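How to Compare Two Sets of Gripper Fingers by Hand Before They Go on the Arm

Posted 18 Feb 2022 by Madalena Neves

Quick writeup, I keep getting asked for it. We had two finger sets to pick from for the Wirano arm - ribbed soft pads from Flallik and the flat hard ones from Lobo. Simão Torres wanted to bolt both onto the arm and run the full program. That's a week gone. Did it hand-held in an afternoon instead. Same fingers, same camera, no arm.

Steps below. Skip what you already have.

What you need

Hand-held gripper with the camera mounted
Both finger sets, plus the right screws (the Lobo ones are longer, don't mix them)
A table and a plain dark backdrop
Shoes, boxes, books, something round, something soft
Notebook or a spreadsheet, whatever you'll really fill in

Step 1. Set up the table

Push the table up against the backdrop. Black cloth is good, it doesn't throw glare back into a wide lens. Let it come round the sides a bit. Letters or a logo on the cloth are fine as long as they stay put for the whole session - we never took ours down and the tracking didn't care.

Put the clutter toward the back and keep the front clear for the thing you're gripping. You do want clutter. A bare table makes every finger set look great.

Step 2. Check the markers and the opening

Each finger has a square marker on its housing. Both have to be in view with the fingers wide open AND fully closed. Open and close 3 times, slowly, and watch the width readout in the Zundlow logger. If it jumps, a marker is dirty or you've got glare on it. Wipe, try again. Don't start until it's smooth.

Then zero the width at full close. Do this again after every finger swap!! The Flallik pads squash, the Lobo ones don't, so zero is not the same zero.

Step 3. Start with a shoe

A shoe is a good first object. Soft upper, stiff sole, awkward shape, and you notice right away if the pad is slipping. Lay it lengthwise with the toe pointing away from you. Come in with the fingers wide, one either side, and stop before you touch anything. Check the pads are level with each other. If one's lower you'll twist the shoe and blame the rubber. 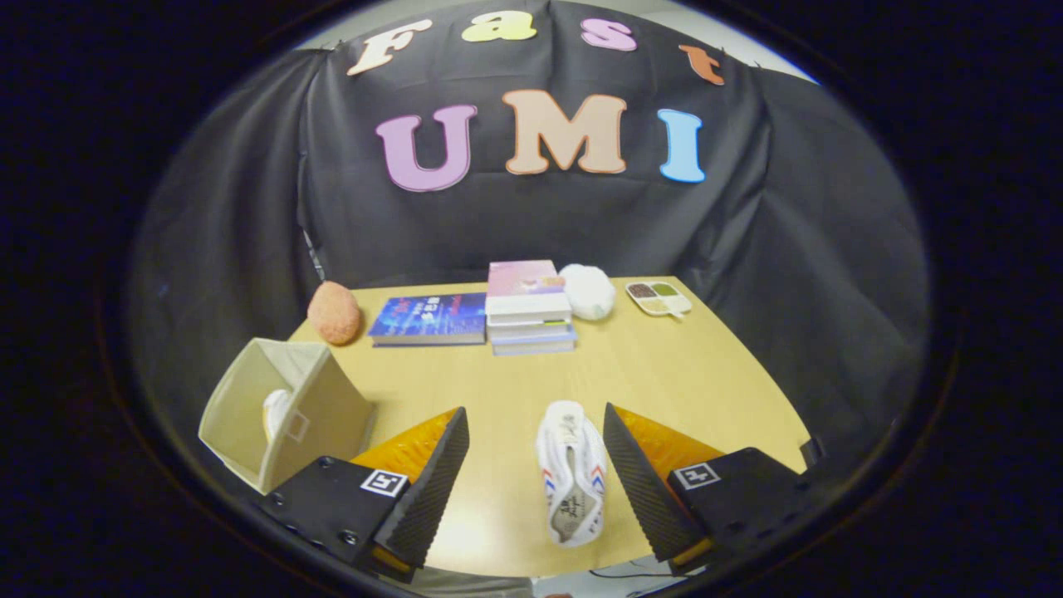 Step 4. Close, lift, hold, put down

Same four moves every time. Close till the pads stop moving. Lift a hand's width. Hold. Put down.

Write down one of these:
Clean - came up and stayed put
Slid - came up but shifted in the pads
Dropped - you'll know

Don't squeeze harder on the second try because the first one slid. I caught myself doing it over and over. The trigger stop helps, set it once and tape it. Our test shoe plus its insole came to 400 grams on the kitchen scale, so weigh yours and note it, otherwise the numbers mean nothing to the next person.

Step 5. Do the box

Boxes are where the two sets really came apart for us. Cardboard gives, then it buckles, and hard fingers skate along the side. Leave the flaps open and pinch near an edge. Then try again further in.

Tilt your wrist as you go, don't keep it all nice and level. The arm won't be level either. If the picture on your screen ends up sideways that's ok, the logger sorts out the rotation. Just make sure both markers are still showing, a tall flap can get in front of them easily.

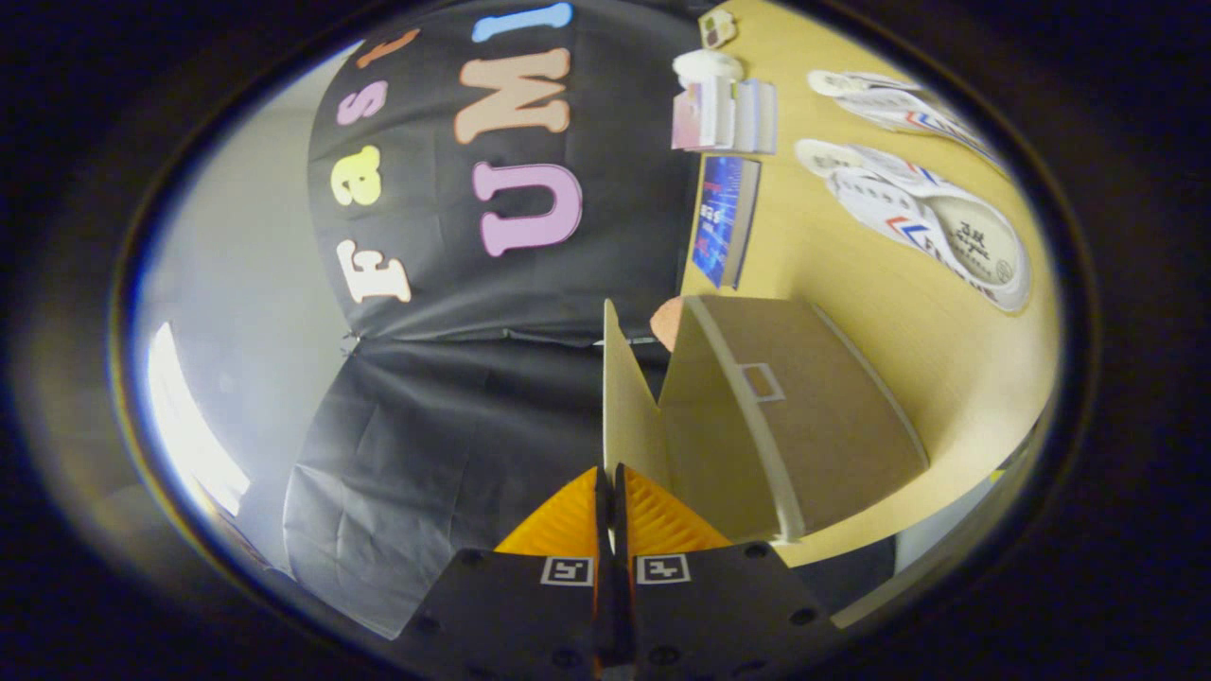
Ribbed orange pads at the box, wrist rolled over. Both markers still readable.

Step 6. Swap fingers and do it all again

Two screws a side. Re-zero (see step 2, seriously). Put the objects back where they were - I stick bits of tape on the table for the corners. Run the same list in the same order.

If you have somebody to share the work with, have them do half of each set. Not one person per set. Simão has a much lighter hand than me and we nearly picked the wrong fingers becuase of it.

Step 7. Look at the numbers

We got 779 grips in the log across both sets once the junk ones were out. Anything where a marker dropped out mid-lift, bin it. Sort by object first, then by finger set. The overall score hides too much.

For us - ribbed pads won on shoes and on boxes, by a lot. Flat ones were better on books, they get under a cover edge and the ribs just catch on it. Round things came out even. We went with the ribbed ones and kept the flat set for the book bin.

Common problems

Width reading drifts during the session: a finger screw is working loose. Check them every 70 grips, put it in the log.

Orange part behind the pad glows on camera: light coming thru it, harmless. Turn the lamp if it bothers you.

Cable in the view: tape it down to the forearm. Ours crept back in twice.

Pads get dusty from the cardboard: wipe with a damp cloth and let them dry before the next run. Dusty ribs slide and you'll think the pad is worn out.

Files for the trigger stop are in the Wirano folder, ask me if you can't get in. Arm tests with the ribbed set start later in February, will add the results to this page when theyre in.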